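Ticket 451
Subject: Phones drop out of compliance after mail profile push
Opened by: Luminița Căpraru, Cemville office
Assigned to: Liviu Pîrvu
Priority: 2
Status: Resolved, monitoring

Luminița Căpraru, 8:40 am
Since this morning 35 people in Cemville can't open work mail on their phones. The mail app says "Your device does not meet your organization's requirements" and sends them to the company portal. The portal says the device is fine. Laptops are not affected. I restarted my own phone and signed out and back in, no change.

Liviu Pîrvu, 9:05 am
Thanks. Are these all company phones, or personal ones too? Please send me the model and OS version from one that fails, and the last check-in time shown in the portal.

Luminița Căpraru, 9:20 am
Both kinds. Mine is a company phone. Last check-in was 6:12 am. Sorin's is personal and shows 6:14 am. OS is up to date on both.

Liviu Pîrvu, 9:50 am
The check-in times match the new mail profile, which went to the Cemville group at 6:00 am. Sign-in logs show the access rule blocking on "compliance unknown", so the phones are not being marked as failed. The directory just has no answer for them.

Tried so far:
Manual sync from the console on Luminița's phone. Sync completes, mail still blocked.
Removed and re-added Sorin Barbu's account in the portal. Mail worked for a few minutes, then blocked again.
Checked licenses. All assigned.
Checked the certificate on the mail connector. Valid.

Please tell people not to wipe or re-enroll their phones. It won't help and they will lose their saved Wi-Fi settings.

Sorin Barbu, 10:15 am
Two people in the warehouse already re-enrolled before the message went out. One of them is now stuck at "Registering device". I need at least the shift leads on mail before noon.

Liviu Pîrvu, 10:25 am
Added the shift leads to the temporary exclusion group. It expires at 6:00 pm. For the stuck phone, I deleted the duplicate device record. Have the user close the portal fully and open it again.

Sorin Barbu, 10:45 am
Shift leads have mail. The stuck phone finished registering.

Ratih Liew, 11:30 am
Picking this up from the policy side. The new profile was cloned from the Kamel site profile, and the clone kept Kamel's compliance policy ID. Cemville phones are not in scope for that policy, so they report nothing against it. The access rule then reads that as unknown. Kamel is fine, and so are the rest of the 3,000 devices in the tenant – the profile only went to one group.

Fix:
1. Unassign the cloned profile from the Cemville group.
2. Point it at the Cemville compliance policy and save it as a new version.
3. Assign to the test group first, wait for one full check-in.
4. Assign to the rest of Cemville.
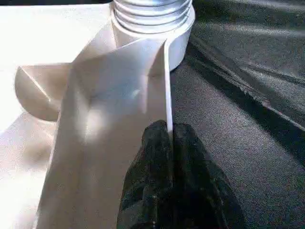
Step 3 is done as of 12:40 pm. All the test phones report compliant and mail opens. Going ahead with step 4 now. Phones that are asleep or off the network won't pick up the change until they next check in, so users can open the portal and tap "Check status" to speed it up.

Luminița Căpraru, 1:35 pm
Mail is back on mine. Most people on my floor say the same. I'll chase the others.

Witold Sobczak, 2:10 pm
Please remove the exclusion group by hand once the shift leads are compliant. I don't want to rely on the expiry. Also, the December change to the Gernel site uses the same clone method. Check the policy ID there before it goes out.

Liviu Pîrvu, 3:00 pm
Exclusion group emptied, shift leads still have mail. Gernel profile checked – it had the Kamel ID as well. Corrected and saved, not assigned yet. Leaving this open until tomorrow's morning check-in.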